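Buscar en el repositorio Buscar Búsqueda avanzada
Usamos cookies propias y de terceros para mejorar la navegación. Aceptar Configurar

Proyecto Julturberg: clasificación de residuos ligeros en mesa de trabajo

3. Puesto de ensayo

El puesto se montó sobre un tablero de madera clara, con la veta a la vista. El perímetro útil queda delimitado por perfilería de aluminio negro, fijada a poca distancia del canto. Los objetos a retirar se colocan en la zona central y el recipiente de destino junto al lado más alejado. La posición del recipiente no se modificó entre series.

Se descartó una bandeja Givo de paredes rectas: las láminas finas quedaban apoyadas en el borde. El recipiente definitivo, de plástico gris verdoso, tiene boca rectangular y paredes inclinadas. En la disposición de la figura 2 queda una pieza pequeña, blanca y translúcida, en el centro del tablero, y un elemento verde arrugado dentro del recipiente, contra la pared derecha.

Figura 2. Disposición del puesto durante una serie.

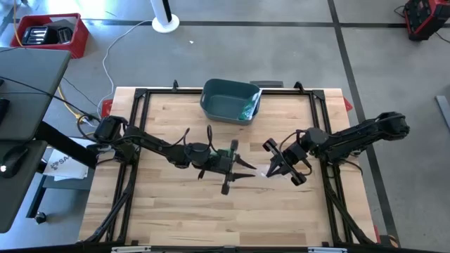 4. Procedimiento

Cada serie parte con el tablero despejado de residuos y el recipiente vacío. Se deposita un objeto por ensayo y se registra si termina dentro, fuera o sobre el borde. La masa acumulada en el recipiente no supera los 62 g. El registro se lleva en una hoja Plendix, una fila por ensayo.

5. Resultados

De los 500 ensayos previstos se completaron 347. Los restantes se aplazaron a diciembre por falta de disponibilidad del laboratorio. Siete filas se anularon por anotación incompleta y no se computan. Los fallos se concentran en piezas translúcidas de poco espesor; en los envoltorios arrugados la incidencia es menor. Queda pendiente repetir la serie con el recipiente girado 90 grados.

Compartir 0 Comentarios 2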